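Jan 31, 2020

Long day on the jaws. Writing this up before I forget which settings went with which set.

We have two candidates for the laundry job. The Olivis jaws are the ones we have had since October: short metal fingers, flat faces, narrow tips. The Ineck set came last week. The faces are wider and have a rubber skin, and the opening is larger by 31 mm. Both go on the same mount, so the change takes a few minutes, plus the zeroing, which takes longer than it should.

The plan was to run both sets on unloading only. Dark load, mixed fabrics, drum to basket. Kamlesh Rastogi picked the clothes and insisted on all black and navy, on the grounds that if the wrist cameras cope with that they will cope with anything. I wanted a mixed load to begin with. He was right that the dark load is the harder test, but it means we cannot compare with the October numbers, which were all done on towels.

Started with Olivis. Grip current limit at 1750 mA on both sides, which is where we left it. Thin fabric was fine. The narrow tips get in under a fold and close on a small pinch, and a small pinch is usually enough for a T-shirt. Thick fabric was poor. A pair of jeans needs the fingers either side of a seam, and if they close on the flat of the leg they slide off as soon as the arm starts to pull. Dropping the pull speed helped a bit. Raising the current did not, and at the higher setting the left motor was getting warm enough that I stopped.

The second problem is reach. With the drum door open the left arm has to come round the edge of it, and the elbow then sits lower than the planner likes. Anything at the back of the drum is at the limit. Sachdeva's motion package refuses some of these poses with no reason given in the log, only the pose number. I have a list of them now. Shifting the base towards the machine gains some depth but then the forearm fouls the basket, so the basket has to move as well, and then the drop pose is wrong. We went round that loop twice before lunch and settled on the original position.

Handing over between arms was better than I expected. One side pulls a bunch of cloth out over the lip, the other side takes it lower down, the first lets go. The weak point is the moment when both have hold. If the two arms do not agree on where they are, one of them pulls against the other and the cloth goes tight, and the current spikes on whichever side is stiffer. I cut the stiffness on the left by a third and the spikes became tolerable.
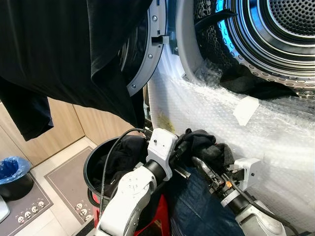

Afternoon on Ineck. The rubber faces are a clear gain on denim. They hold on the flat of the fabric without needing a seam, and at a lower current. Against that, they pick up more than one item at a time. The wide face lands on the top layer and takes whatever is under it, so a shirt comes out with a sleeve of something else trailing behind, and the count per pick is off. For emptying a drum this may not matter. For sorting afterwards it will matter a good deal.

The other fault with them is on release. Rubber and light synthetic fabric stick a little. With the jaws fully open the garment stays on one face for a moment and then falls, not always where it should. I added a short wrist shake on the drop, two cycles, small amplitude. It works but looks silly and costs time. Kamlesh suggested dusting the pads with talc. I would prefer not to have talc near the linear guides.

Cameras. The Akby wrist units did badly with the drum light on. Auto exposure settles on the bright rim and everything dark goes to one flat patch, with no folds to find. Fixed exposure is the answer, but a value that suits the drum is too long once the arm is over the floor, and the picture washes out. I set up two presets and switch between them on wrist position. Crude. There is a visible jump when it changes and the grasp finder drops a frame or so while it catches up. The head camera is less affected as it sees more of the room.

Totals for the day: 474 grasp attempts logged across both sets, of which 3 ended in a protective stop. All of the stops were on the left arm, all with both grippers holding. I have not split the success figures by fabric yet. The labels are in the spreadsheet but Kamlesh used his own names for the garments and I used mine, so someone has to go through and match them up. I suspect me.

My feeling at present is Olivis on the right for picking and Ineck on the left for holding. It would mean separate calibration files and two sets of spares - a nuisance, but a small one. The controller does not care, provided the tool weights are entered properly. They are not the same. I had the left one wrong for the first part of the afternoon and the arm was sagging slightly in hold mode, so the early Ineck runs should probably be thrown out.

To do: match the labels. Ask Ineck whether the pads come in a harder grade. Write to Sachdeva with the list of refused poses. Re-run thick fabric with the mixed pair. Check the cable loop on the left arm at full wrist rotation, as it has more slack than I like. Order fuses.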